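Buses carry first families out of Drarnholm as truce holds

Tue 20 November

Families who had been trapped in the river town of Drarnholm began leaving on Monday afternoon, after both sides kept to a truce that many here had stopped hoping for. And what a sight it was! Seven buses rolled across the Altell bridge shortly before dusk, carrying 129 people, 53 of them children, and people on the far bank came out of their houses to wave them in.

The road over the bridge had been closed to civilians since July. Relief workers said the guns went quiet early in the morning and stayed quiet, apart from a few shots heard far to the north that did not delay the convoy.
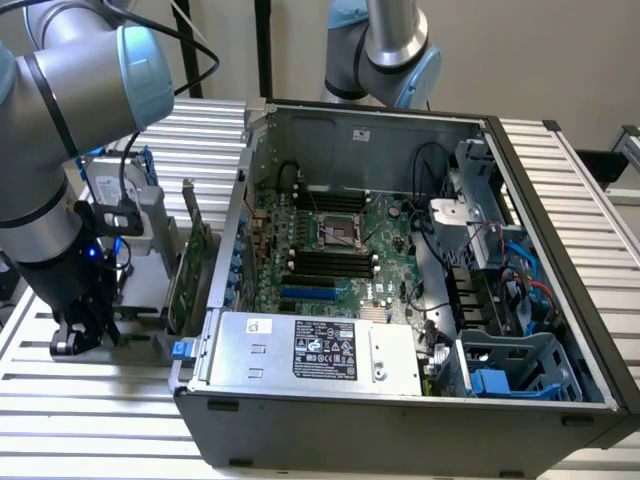
The buses drove on to Tritico, where the town has opened its sports hall, two schools and the old market building to the new arrivals. There were hot meals waiting, and dry shoes in every size, and a long line of residents offering spare rooms (the line was still there at nine in the evening). Local businesses want to help too, and old office equipment is being collected so that families can get in touch with relatives. A desktop tower laid on its side with the side panel off, all its insides facing up, is the kind of thing the town's repair benches can expect plenty of this week. Anyone with a working screen or keyboard to give can leave it at the market building.

Talks on a second convoy went on through the night in Katayama, where the truce was signed. Negotiators said they had agreed on a list of people who need medical care, and that four ambulances would be allowed over the bridge first, with more buses to follow if the calm lasts. 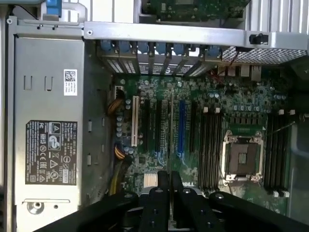 Inside a desktop computer, with the power supply at left.

Over 129 more names are already on the list for the next crossing, and town officials in Tritico said every one of them will have a bed. The truce runs until Friday morning, and both sides have said they are ready to talk about extending it.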